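Evberg Forums > Arms and Manipulation > Kits and Bundles

Toltska two-arm kit, long writeup after a few weeks with it

dovetail_dan
Aug 14, 2022

OK so a few people in the Paju thread asked me to report back once I had real hours on the Toltska bimanual kit. I'm at 60 hours now and I have opinions! Short version: I love it, and I would still tell some of you to wait.

Assembly took me a whole weekend (the manual skips the cable order for the second arm completely, so read the errata first). Calibration is the best part. You park both arms, run the script, go get coffee, and it's done. I've been teaching it to set a little toy table with saucers and cups, and the two arms hand off the work area between them way more gracefully than my old single-arm rig ever did. 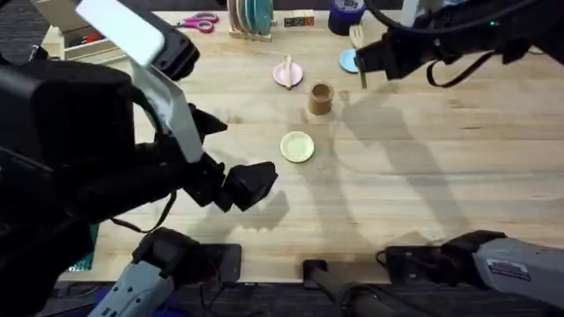
Other stuff in the box: spare finger screws, a decent power brick, two wrist cameras with mounts, and a year of the Orkance recording software. The software is what sold me. Every run gets saved with all the camera views lined up in time, and you can scrub through it like a video editor. Best $50 add-on I ever bought, even if the dark theme is ugly.

tinsnips
Nice writeup. How are the stock fingers? I had the older Toltska single and swapped them out in the first week. Way too fat for anything flat on a table.

dovetail_dan
They're still chunky, I won't argue. But they're printed parts and they send you the files, so you can tweak them all you want. I've been running stock the whole time out of stubbornness. Pulled a wrist view for you. 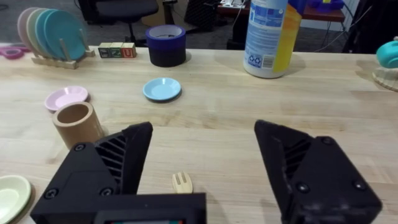 Flat stuff is the hard case, no question. My success rate on cups was good from day one, and the saucers came along once I started approaching from the rim. Cutlery is where I spend my evenings. Take that little fork lying flat on the table between the fingers: you have to come down very square or you just push it around, and the handle end is hidden behind the gripper housing from this view, so the policy gets half the information it wants. Thinner tips would help, sure. I think a better camera angle would help more.

tinsnips
See, I disagree. You can learn around a bad view, you can't learn around a fat finger. I printed slim tips with a bit of grip tape and my spoon picks went from a coin toss to boring. Try it before you start moving cameras!

mossy_servo
With tinsnips on this one. Also, can we talk about price? 1,179 for a kit with printed fingers and a manual that's missing pages is a lot. The Paju kit is cheaper and Hugo Vidal's build guide for it is fantastic, start to finish, every cable labeled.

dovetail_dan
Fair on the manual, it's bad. On price, the Paju doesn't come with wrist cameras, and by the time you've bought two and made mounts you've eaten the difference. I priced it out in March before ordering.

quietgears
Lurker here, about to buy one or the other. How much do the wrist cameras matter if I already have a good one over the table? And do they see far enough ahead of the fingers to be useful on approach?

dovetail_dan
Good question, and I went back and forth on it too. Approach is where they shine.

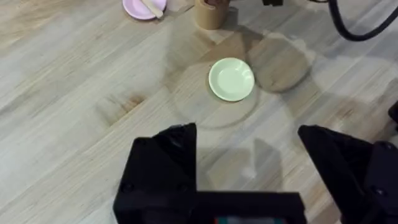 My overhead camera loses track of things as soon as an arm leans across the table, and with two arms that's pretty much all the time. The wrist view doesn't care. You get both fingers and the target together, like the green plate sitting out ahead in the gap there, and lining up becomes a much easier problem. Shadows are the catch. You can see there's a brownish smudge right up against the plate, and blotches like that confused my early models something awful. I ended up recording another 60 runs with the lamp in different spots, and that calmed things down a lot.

quietgears
Super helpful, thank you! Leaning Toltska now.

mossy_servo
Lamp trick is a good one, stealing that. I still say read the Paju guide before you put money down, quietgears. If you only need one arm for now you can start there and add the second later.

tinsnips
Dan, I'll send you my slim tip files tonight. Run the fork with both sets and post the numbers. If the fat ones win I'll buy the ugly software.

dovetail_dan
Deal! Printer's warming up. I'll start a separate thread for the results so this one can stay about the kit.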